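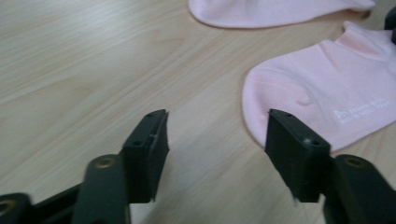 Kirnico socks -- hand-held demos, v2

README, last touched Thursday, August 4, 2022 by Yasmine. Replaces the v1 text, which was wrong in several places.

What's in it

Sock demos done by hand with the two-finger gripper. Person holds the gripper, does the task, wrist camera records. No arm involved in the recording. 488 episodes total, of which 28 are marked bad (see below). All tabletop, all socks, nothing else from the Kirnico laundry list yet. Towels are a separate download, ask Kenza.

Tasks

pair -- pick up one sock, lay it on top of its mate, toes same way
flatten -- pull a folded or bunched sock out flat, let go
move -- pick up, put down anywhere else on the table, at least a hand's width away
fold -- only a few of these, treat as a preview, labels not checked

One task per episode. If the person did two by accident we cut it at the release and made two episodes. Those have the same session name and the letters a and b on the end.

Files

episodes/ one folder per episode
episodes/NAME/video.mp4 wrist view
episodes/NAME/pose.csv gripper pose, time in seconds from episode start
episodes/NAME/width.csv finger opening, 0 is closed, 1 is all the way open
episodes/NAME/note.txt free text, often empty
index.csv episode name, task, operator, table, ok/bad
splits/ train and held-out lists

Pose is relative to the first pose of the episode, not to the table. People keep asking. There is no table frame in v2. If you need one you'll have to do it yourself from the video, Lamrani did this for v1 and it was painful.

width.csv is smoothed. Raw is in the same folder as width_raw.csv for sessions after the first week, earlier ones we didnt keep.

How it was recorded

Start with the gripper open, over the table, at least one sock in view. Wait a beat. Do the task at a normal speed, slower than you'd do it with your own hand. Release, lift, hold still, stop. No talking needed, audio is stripped anyway.

Approach from above or from the cuff side, operator's choice. Kenza mostly goes for the cuff, Yasmine mostly for the toe. You can see it in the policies -- one trained on Kenza's episodes alone goes looking for the cuff even when it's bunched under. Mix them.

Light-colored socks on the pale wood table are the hard ones. Lettering printed on the sock helps the model tell which side is up, or at least we think it does, haven't run that properly. Plain ones are tagged plain in index.csv.

Bad episodes

Kept in the download, not in the splits. Usual causes:

dropped sock and operator grabbed it again with the other hand
tracking jump (pose.csv has a step in it, easy to spot if you plot it)
fingers closed on the table and not the sock, then a long retry
recording stopped before release

A retry on its own is not bad. We left short retries in on purpose, they seem to help at playback.

Known problems

- time in pose.csv and width.csv can be off by a frame or two against the video. Fixed offset per session, listed in offsets.txt. Apply it.
- operator column has "KA" and "Kenza" for the same person. Sorry. Kenza Ait Ali in both cases.
- three sessions have the table column blank
- fast moves blur. Slow down next time.
- the held-out list was made before the a/b cuts, so check that both halves of a pair land on the same side. Script is in tools/, its called check_split.py

Playing back on the arm

Ploston has the same fingers as the hand-held one, so width maps straight across. Start the arm with the fingers open and pointing down. Cap the speed for the first few runs. If it closes short, check the offset before you retrain anything -- that was the problem both times for us.

Training: we use 300 episodes for the quick baseline, list in splits/quick.txt. Good enough to see if your loader works. Config for it is baseline.yaml, don't change the crop, the fingers need to stay in view.

Use

Internal and Plarkance partners only for now. Don't repost the video. Questions and broken episodes to Yasmine Filali, put the episode name in the subject line please.

To do

redo the offsets for week one
more fold
dark socks, dark table
merge KA / Kenza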